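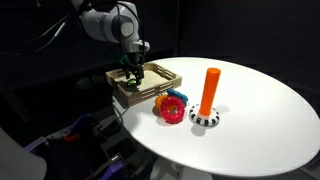 How many demonstrations does a new pick-and-place task need?

Most single-object tasks are usable after 20 clean demonstrations. Tasks that involve several objects of different sizes, or a container with raised sides, need more, and the recorder's coverage report shows which start positions are still thin.

Butlow Teach Kit, second series

The Butlow Teach Kit adds hand guiding and remote control to an existing arm with a parallel gripper. It consists of the Vavthorpe leader handle, a recording unit, a foot switch and the Harms replay software. The arm, gripper and table are supplied by the customer.

Two ways to teach

Hand guiding. With the foot switch held down, the arm goes into a low-stiffness mode and the operator moves it by the wrist. Releasing the switch locks the pose. Use this for short motions and for setting approach heights.

Remote control. The operator moves the leader handle from a seat outside the work area, and the arm follows. A trigger on the handle sets finger opening. Motion scaling is adjustable and should be turned down for the last part of a placement — most dropped parts in our own trials came from operators working at full scale near the container.

Both modes write to the same file format, and a session can switch between them without stopping the recording.

The ring and tray task

Toy stacking rings are a good first exercise. They come in several sizes, and a ring lying flat calls for a different grasp from one standing on its edge. The practice task in the manual uses a shallow wooden tray with slatted sides and a round white table, with the gripper pointing straight down over the tray. The same parts can be used for a second task, placing rings on the peg, which demands much better alignment.

Recommended order: teach the tray task by remote control with the smallest ring, replay it, then add the larger sizes. Vary the start positions between demonstrations. Do not vary the tray position until replay is stable.

Specifications

Demonstrations per project: up to 2,040
Leader handle cable: 8 m
Recording unit power draw: 98 W maximum
Foot switch: three-position, wired
Replay: original speed or reduced
Export: joint positions, gripper opening, time stamps, operator notes

Installation notes

Route arm cables so that they hang clear of the elbow through the full range of motion. Hand guiding feels heavy on one side if a cable is under tension, and the bias is recorded along with the motion. Re-run the payload routine after changing fingers or wrist fittings.

A revised installation guide, edited by Noemí Tapia, covers mounting next to round tables, where the usual corner calibration points are not available.

Ordering and support

The kit ships from Prirbridge. Orders received before 24th April include the earlier handle grip at no charge. For compatibility questions, write to Tiburcio Salinas in applications support and include the arm model, controller version and gripper stroke.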